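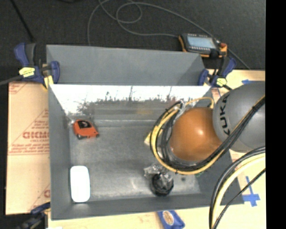 Zlata Zakharchenko wants to know why the manual says to empty the bins all the way when there are only a couple of things left on the floor. Short answer – the last few items always end up in the corners, and corners are where counts go wrong. Do the steps in order.

Section 4. Emptying, checking and resetting the metal bins

Applies to the gray open-top bins, Condori pattern. Plastic totes are in section 5.

Before you start

Gloves on. Rims are thin and the older ones have burrs.
Have ready: a tray, a soft cloth, the dust brush, the bin sheet.
Station stopped and locked off before any hand goes over a rim. See section 2.

Steps

1. Write the bin number on the sheet first. Not after.

2. Take out whatever is left, corners first. Small toys, clear plastic bits, boxes, all of it. One item at a time onto the tray.

3. Look again from the other side. Clear packaging is hard to see against bare metal, so run a gloved hand along the bottom of each wall.

4. Sort the tray. Toys and boxed goods go back to stock. Loose clear plastic goes in the scrap bag unless it belongs to an item – if it does, keep the two together and tag them.

5. Brush the floor toward one corner, lift the dust out. Don't blow it out, it just lands in the next bin.

6. Wipe floor and walls with the cloth, barely damp. Dry right after.

7. Check the walls. Scratches and scuffs are fine, leave them. A dent you can feel with the glove on, or a lifted edge, gets an R on the sheet and the bin comes out.

8. Push bins back together so the rims meet. No gap. Small parts drop thru and you won't find them till the yearly clean.

9. Refill. Limit is 12 items for mixed toys, 15 kg total per bin whatever is in it.

10. Sign the sheet. Initials are ok.

CAUTION: no steel wool or scouring powder. Scratches stay for good and fresh bright ones throw glare under the overhead lights.

CAUTION: don't lift a full bin by the rim.

Notes

Lay flat boxes down on the floor of the bin if they fit. Standing ones tip over and hide whatever is small.

Wheels on toy cars collect grit. Quick wipe before they go back to stock.

Replacement bins: order code 127 for the standard depth, 154 for the deep one. They do not mix in the same row, the rims wont line up. Requests go to Costel Matić before noon, anything later is next morning.

Bin sheets are kept until October, then start a new folder.

Next: section 5, Plastic totes and lids.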